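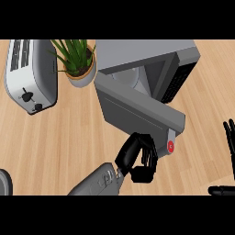 Vasylyna Harasym wrote in after the last newsletter to ask whether I really meant it about toast. She'd read my bit on using up stale bread and thought I'd been unfair. Bread that's a day or two past its best makes better toast than fresh, she says, and I'd lumped toast in with "giving up". She has a point and I take it back. I was in a mood with a sourdough at the time and it coloured the whole piece.

So, bread again, seeing as it got more replies than anything I've sent since the marmalade row. There are 142 of you on this list now and I think a good half must have views on crusts.

I'll start with the bit I left out last time, which is how I keep the stuff. I bake twice a week, a big tin loaf and whatever I feel like on top, and there are only two of us in the house, so something always goes over. For years I kept it all in a plastic bag and wondered why the crust went leathery and the bottom went green. Now the tin loaf sits cut side down on the board for the first day with a tea towel over it, then goes into the enamel bin my aunt left me, lid not quite on. It's a bit rough by day three but it doesn't go mouldy. The fridge I won't have. Bread goes stale faster in there than it does on the side, and I don't care how many people tell me their mother did it.

The freezer is another matter. Slice it first! I know you know this, but I still find a whole loaf in mine every so often, hard as a kerb, put there by a certain person who shall remain married to me. Sliced and bagged you can take out two bits at a time and toast them from frozen, and they come up very nicely, a touch longer than usual and a bit of an eye kept on them.

Pylyp Horobets wants to know what to do with heels. Heels go in a bag in the freezer door until the bag is full, then I whizz the lot into crumbs, skin and all, and they go back in the freezer as crumbs. You can use them straight from frozen. I had some on top of a leek and cheese thing last week, fried in butter first with a bit of thyme, and I could have eaten the topping on its own with a spoon (I did eat some of it on its own with a spoon). If your crumbs are damp, spread them on a tray in a low oven while it's cooling down from something else.

Now, bread pudding. I don't mean bread and butter pudding, which is a lovely thing but wants custard and attention. I mean the dark, heavy sort that gets cut in squares and wrapped in greaseproof. I've been making it the same way since I lived in Bisstead and had an oven with one working setting. Tear up a good pound of old bread, crusts included, and soak it in milk until it's properly soft, half an hour at least. Squash it with your hands. There is no other way and a fork won't do it. Then mixed fruit, as much as you like, brown sugar, a spoonful and a bit of mixed spice, an egg, some melted butter and the zest of an orange if there's one going wrinkly in the bowl. Into a greased tin, demerara over the top, and a moderate oven for about an hour and a half. Mine takes longer because my tin's deep. Leave it until it's cold before you cut it. I never do, and it always falls apart, and it's still very good.

Nomvula Kekana makes hers with cold tea in place of half the milk, and I tried it in March when I'd run short. It's darker and less rich and I rather liked it. My other half didn't and went on about it.

A few of you asked about shop bread, and whether any of this works with a sliced white. Some of it does. Crumbs, yes. Bread pudding, yes, though it goes a bit gluey so use less milk. I wouldn't bother with croutons, they just turn into little sponges. The Semeniuk bakery at the bottom of our road sells yesterday's rye at half price if you get there before nine, and that makes the best croutons I know: cut big, tossed in oil and salt, and baked until they're nearly too hard. They soften in the soup. I've had them in beetroot soup, in pea soup, and once in a bowl in front of the telly with nothing else at all.

Then there's bread soup, which Hortensia Echeverría has been telling me about for ages and which I finally made. Garlic, a lot of it, sliced and cooked gently in olive oil. Then torn bread, paprika off the heat so it doesn't catch, then stock, then an egg cracked in at the end. It looks like nothing much in the pan. It was so good I made it again two days later and bought bread specially, which does rather miss the purpose of the exercise. She says mine needs more garlic. I used six cloves!

I still haven't found a decent use for fruit loaf once it's gone hard. Toasted it burns at the raisins before the middle's warm, and as crumbs it's just odd. Fedir Savchuk suggests French toast and I'll give that a go this week, with the last of the plums. If you've got anything better, send it in before the next one goes out, and do say how much milk, because "enough" is no help to anyone.

The marmalade swap is back on at Lostside as well, usual table by the door, from half past ten. Bring your own lids.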